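Skimlow notebook, Tuesday, July

Present: me (Mared Cadwaladr), Gwion, Angharad. Mererid came in for the last hour.

Picking up from the argument we left hanging at the last session, which was whether the garment demos are worth anything before the regional round. I still say we haven't shown it. Gwion says we have 1,079 episodes and that ought to count for something. My answer is the same as before: 1,079 of what? A good part of them were done by two people who fold the same way, at the same height, on the same table. If the policy learns Angharad's wrist it will do very well at being Angharad.

Şengül looked through the Istidov set over the weekend and left notes in the shared folder. She threw out 100 episodes for bad gripper width readings. Gwion thought that was harsh. I opened a handful and I'd have thrown them out too. Width sits flat while the fingers are plainly closing. He has now agreed, grumbling, and the count in the README needs changing. GWION TO DO.

Recalibrated both grippers before starting. The second one reads fully closed a bit early. Angharad wanted to put an offset in the script and carry on. I don't like offsets nobody remembers putting in, so it is written here and also on tape on the handle. If we find a third place to write it, even better.

Knitwear, on beds. The rules for the round say "household surfaces" and the team has read that as "table" since the start, which suits us because tables are easy. Soft surface changes things. Press down and the mattress gives, so the finger gets under the fabric or it ploughs a dent, and I don't think we know which we are getting until we look at the footage. Mererid reckons the pads grip knit better than they grip cotton. Could be. She is going on feel, and feel isn't in the log. 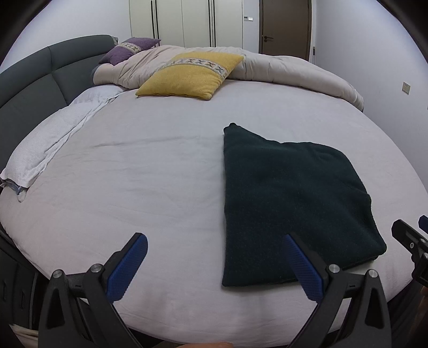 Green knit, pad up against the near edge of the folded sweater. Round bed.

Things I'd want before believing any of it:

Same garment, different people, fold direction not agreed beforehand.
Starts that aren't tidy. We keep laying the thing out nicely and then congratulating the model on finding it.
A failure column that gets filled in. At the moment a bad go is deleted and done again, so our success rate on paper is lovely and means nothing.

Angharad objects to the last one, fairly, on the grounds that keeping bad goes in the training folder will teach bad habits. Agreed, separate folder then. But keep them.

Trained the small model on Vaughan (the old desktop) over lunch with what was left after Şengül's cull. Loss went down, as loss does. Gwion very pleased. Ran it on the table with the grey towel, 3 attempts. First one folded. Second one picked up a corner, held it for a while and put it back where it came from. Third one I stopped by hand. Gwion has this down as "promising", I have it down as 1 in 3 on the easiest item we own.

The Illia people apparently use a wider crop on the camera view. Might be worth trying, though I'd want to change that on its own and leave everything else alone for once. Last time we altered the crop and the learning rate together and then spent an evening guessing.

Vaughan's fan is rattling again. Memory card 2 is full, needs copying off before anyone wipes it. Mererid has the spare pads. Next session: knitwear with Mererid and Şengül collecting, me not saying which way to fold.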